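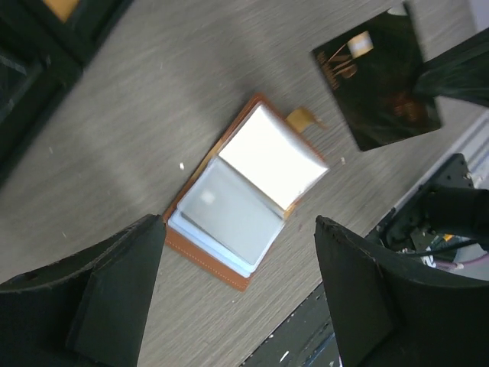

Klinhom asked in the comments on our first draft why we picked cards at all, when a block of foam would be easier to grip and harder to lose. Fair point. We picked them because a flat card on a flat desk is hard to pick up, and our course asks for a task the arm can fail at.

Our build is called Serex. It is two small arms on one rail, put together in the shared workshop at Trirkton during July. The task is to take cards and sort them into a black tray with raised dividers. A wrist camera on the arm gives the close view, and a second camera covers the whole work area.

The budget was 200 dollars for everything except the arms, which we had from last year. Most of it went on framing and cables. The wrist cables took longer than planned - our first set was too short and pulled at the connector when the elbow straightened. The new ones have a wide loop. 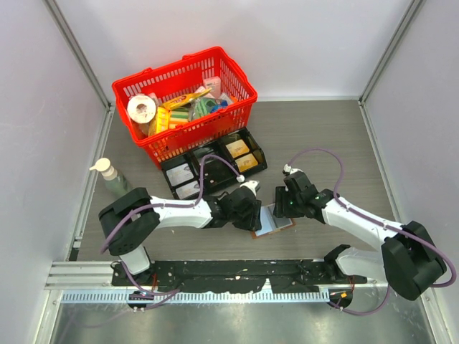
Figure 2. Both grippers holding one card over the work surface.

We logged 59 trial runs by 29th July. Handing a card from one gripper to the other is still the weak part. If the jaws close at different heights, the card tilts and the tray slot is missed. Next we will slow the second gripper down and repeat the runs with the same seven cards.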